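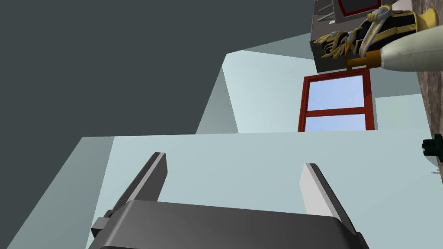
Bellamy Story Prize: Your Questions

Who can enter?
Anyone aged 16 or over, anywhere in the world, as long as the story is in English. First-timers are very welcome, and we love it when somebody sends us the first thing they've ever finished!

How long can my story be?
Up to 3878 words, title not included. Yes, it's an odd number. It's the exact length of the story that won our very first prize, and we've stuck with it ever since.

Is there a theme?
No theme and no banned genres. Last time the shortlist had a ghost story, a western and a gorgeous piece told entirely in recipes.

Can I send something that's been on my blog?
Sorry, no. Stories need to be unpublished, and that includes personal sites and newsletters. Work you've only shared with a writing group is fine.

Who's judging?
Heriberto Lozano, author of the novel Prekska, reads the whole longlist himself. He writes a short note to each of the 11 finalists, and past finalists tell us they've kept theirs.

What do winners get?
First place receives $2219 and publication in the Hallport anthology. The other finalists are published too, and everyone in the book gets two free copies.

Does it cost anything?
Entry is free. You can enter up to two stories, each in its own file, with your name left off the pages.

When will I hear?
Entries close in March. We'll email everyone, whatever the result, and the finalists read at the Troser Bookshop launch (65 seats, so book early, it's such a fun night).

Page updated November 22, 2024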